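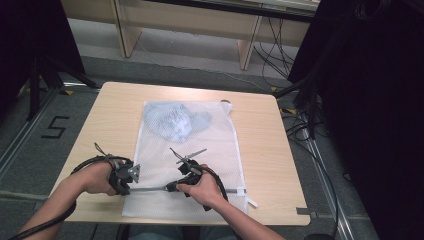 Looking after the hand-held grippers: your questions

Godfrey Mfaume built our pair and I'm the one who keeps them going, so most of these land in my inbox. I've stuck the usual ones on one page. Shout if yours is missing!

How often should I clean them?

After every session with fabric, please. Laundry sheds more than you'd think, and fluff loves a pivot. Unplug the cable, open the jaws right up and go round the links with a dry paintbrush (I use tweezers for anything properly wedged). Don't blow it with the air line, you'll only push it further in.

Can I oil the brass bushings?

No! I did this in my first June here and ended up with a grey paste in every joint. They run dry. If one squeaks, wipe it and work the jaws by hand a few times.

How do I know when a bushing is worn?

Close the jaws, hold the body still and try to rock each link sideways with a fingertip. You're feeling for a click or any slop.

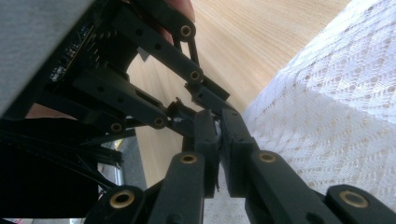

Do it slowly and go round all the pivots, even if you find a bad one straight away, as they tend to go in pairs. The last set on our left gripper managed 3,361 open-and-close cycles before I could feel anything, but that was mostly towels and I wouldn't promise you the same.

The fingers catch on mesh bags. What's wrong?

Usually a burr on a finger edge. Run a cotton bud down both sides, and if it snags, smooth that spot with fine paper. Zips are the worst for causing it, so have a look after any zip work.

My jaws don't meet evenly.

Loosen the finger screws, squeeze the jaws shut on a bit of card, then nip the screws up again a little at a time. Evie Hollis taught me the card trick and it beats anything in the Trivby manual.

Where are the spares?

Halleo drawer, left side. There should be 3 bagged bushing sets in there. If you take one, write it on the lid so I can reorder from Jakab before we run out (again).

Does the cable need anything?

Leave a generous loop at the wrist and check the plug for wobble.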